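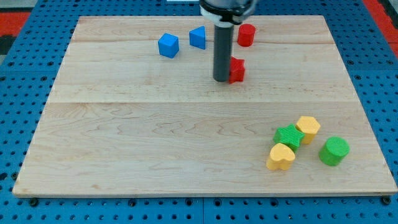
Lợi Triệu tarda un rato en llegar a la palabra «planificador», y eso que lleva toda la mañana hablando del suyo. Antes pasa por el café, por el tren que lo trajo y por la costumbre de su equipo en Isitz de ponerle a cada versión el nombre de un pueblo (la actual se llama Gwynne, y nos advierte de que no piensa justificarlo). Cuando por fin entra en materia lo hace con las manos, señalando el tablero de madera clara atornillado a la mesa azul. «Mira la estrella roja, tan pegada a la varilla, y luego la verde, allí delante, con el corazón y el hexágono amarillos casi encima. Para ti son dos estrellas. Para el programa son dos problemas que no se parecen en nada».

El suyo es un software que recibe frases corrientes, del tipo «lleva el cubo azul junto al cilindro verde», y las convierte en empujones. La herramienta no agarra, solo empuja, y de ahí, cuenta él con cierto cariño, vienen casi todos los disgustos. «Una pieza empujada gira un poco, se te va de lado, arrastra a la vecina... ¡y el plan que tenías ya no sirve! Al principio calculábamos la trayectoria entera y la ejecutábamos con una fe enorme. Ahora volvemos a planificar 5 veces por segundo y dormimos mejor».

Khang Mạc, que se ocupa de la percepción, escucha desde la otra silla y le corrige de vez en cuando. A ella le preocupan los grupos apretados. «Cuando dos bloques amarillos están muy juntos, la máscara tiende a fundirlos en uno», explica. «En junio nos pasaba en 67 ensayos de una misma tanda, y los repasé todos, uno a uno, con una manta y mucha paciencia». La solución vino de Susico, la herramienta interna con la que etiquetan las grabaciones, que ahora guarda también el contorno del instante anterior.

¿Y se entienden entre los dos módulos? Se miran y se ríen. «Tuvimos dos semanas malas», concede Triệu. Cada uno medía los ángulos en un sentido, y tardaron lo suyo en descubrirlo. Desde entonces comparten un único archivo de convenciones, que Mạc defiende como si fuera una herencia familiar.

Lo próximo es que el programa sepa preguntar cuando una orden admite varias lecturas. «Si me dices "la estrella", prefiero que me conteste "¿cuál?"», dice él, y ella añade que ya tienen una primera versión, lenta todavía, que esperan probar después de las fiestas.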